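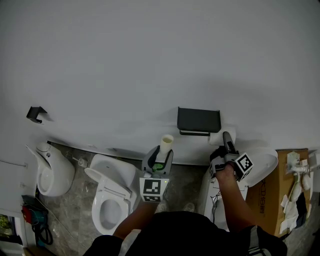 Zallow Bathrooms

Toilet roll holder with shelf, black

A rectangular wall-mounted holder for a standard toilet roll, with a flat shelf on top. The roll hangs below the shelf and pulls from the front. The shelf is deep enough for a phone, a spare pack of tissues or a small plant.

Black shows up well on a white wall and goes with the other pieces in the Ccori range. It also suits a grey marble-patterned floor, like the one under the toilets and urinal in the photo.

What you get
Holder with shelf
2 wall screws and plugs
Fixing plate
Hex key
Paper template

Size and finish
Width of shelf: 206 mm
Finish: matt black
Product code: CC-262

Fitting
Tape the template to the wall and check it with a spirit level before drilling. Most people find the holder easiest to reach a little in front of the toilet seat, on whichever side has more room. Sit down and try the reach first. Check that a raised lid will not knock the shelf.

The plugs supplied are for brick and block. For plasterboard you will need hollow wall fixings, sold separately. For tiles use a 7 mm tile bit without hammer action.

Cleaning
Wipe with a soft damp cloth and dry it afterwards. Do not use bleach, limescale remover or scouring pads, as these will mark the coating. Toilet brushes and their holders should be kept clear of the finish for the same reason.

Delivery and returns
Sent from our Caltport warehouse. You can also collect from the Clarkstead showroom, where the holder is kept in stock. Unused items can be returned in their box. We cannot take back holders that have been fixed to a wall.

Page updated 2023-10-08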